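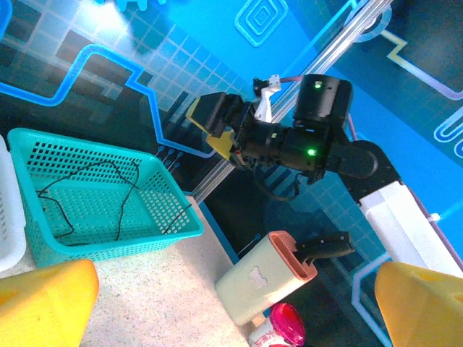 ## 4. Montagem do filtro Trava

Antes de começar, feche a torneira de passagem e abra uma torneira da casa para aliviar a pressão. O modelo Trava 75 trabalha com pressão até 8 bar.

1. Retire o tampão de transporte das duas entradas.
2. Marque os furos do suporte na parede, deixando 300 mm livres por baixo do copo.
3. Fixe o suporte com os 2 parafusos fornecidos.
4. Enrosque as uniões à mão e aperte mais meia volta com a chave. Não use fita nas uniões com junta de borracha.
5. Coloque o cartucho no copo, com a face marcada para cima.
6. Enrosque o copo até encostar — sem chave.
7. Abra a passagem devagar e deixe correr a água durante cerca de 8 minutos.

**Atenção:** a seta gravada na cabeça do filtro indica o sentido da água. Montado ao contrário, o cartucho deforma-se.

**Nota:** se o copo pingar, feche a água, desmonte e limpe a junta. Uma junta vincada tem de ser substituída (conjunto Prusta, ver secção 7).

O cartucho muda-se todos os anos em November — novembro, no calendário de manutenção da última página. Registe aí a data de cada troca.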